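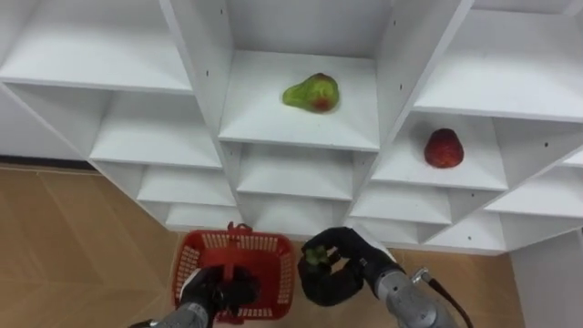 What do you put on a cubby shelf once it's up?
Less than you think, and nothing you'd have to dust weekly. Start with one thing you like looking at, leave the compartments around it alone, and wait a few days before adding anything else.

The White Shelf: A Gallery with One Picture

This page was going to be a proper gallery. I had plans for it – before and after, morning light and evening light, a tasteful close-up of a joint. There is one picture. It's at the top, and everything below is captions, which I kept writing after the pictures ran out.

The shelf lives in the back room of our place on Kelatlow Street. It took me 2 evenings to put together, plus a third one that I don't count because I spent it looking for the hex key. It replaced a brown bookcase that had been leaning since March and had started to make a noise whenever a truck went by.

On the pear

Green, with a bit of red blush low on one side, and lying down. I tried for a while to get it to stand up like a pear in a painting. Pears in paintings must be a different breed. It has the biggest compartment to itself, top center, and I've decided it earned it.

On the other fruit

Off to the right, in its own cubby, toward the back. Red. I've had two guesses from people looking at the picture, strawberry and small bell pepper, and I'm enjoying the argument too much to settle it.

On the empty compartments

Most of them. My cousin looked at the picture and asked when the rest of my stuff was arriving. The rest of my stuff is in 4 boxes in the hall, thank you, and it can stay there until I've worked out which of it deserves a view.

I had a rule for the old bookcase, which was that if a thing fit, it went in. That's how I came to own a bookcase containing a bicycle pump, three dead calculators and a gravy boat full of keys. The new rule is that something has to sit in the hall for a week first. If I go looking for it, it gets a cubby. If I trip over it, it goes to the thrift store.

On the zigzag

The boards are thin and white and the cubbies are set at angles, so the whole thing steps down in diagonals. I picked it because straight shelves in that room make you notice that the ceiling isn't level. With this one, you have no idea what level would even look like. Guests tilt their heads a little and then stop.

It does mean that you can't just shove a row of paperbacks in and call it a library. I tried it with my cookbooks and they looked like people on a bus going around a corner. The cookbooks are back in the kitchen, where they've always been ignored in comfort.

On the pin holes

Small dark ones, in several of the uprights. You stop seeing them by the second day, and then someone comes over and points at them, and you see them for another two days. I bought a packet of white stick-on dots from Ponach to cover them up. There are 300 dots in the packet. I haven't opened it, and I expect to leave it to somebody in my will.

On white

Matte, all of it. I was warned off white by everybody who has ever owned a child or a cup of coffee. I own only the coffee. A damp cloth and a bit of dish soap has done fine so far, and the inside corners have enough gray shadow in them that a small amount of dirt passes for architecture.

On putting fruit on a shelf in the first place

I like color in small doses, and fruit is cheaper than ceramics. The Trullumow market does a decent pear for 77 cents, and when you get tired of a pear you can eat it, which you can't say of a vase. Do keep an eye on the soft end. A forgotten plum taught me that on the old bookcase, and the stain is part of the reason I didn't try to sell it.

What's next

A lamp, maybe, if I can find one narrow enough for the lower cubbies. A plant has been suggested. I have met myself, so probably not a plant. The gravy boat has been in the hall for five days and I've gone looking for it twice, so it's looking good for a spot on the left side.

If you have a similar unit and have managed to store real objects in it, send me a picture and I'll put it up. This page could use a second one.

Nkechi Nwachukwu
Posted Wednesday, July 7, 2021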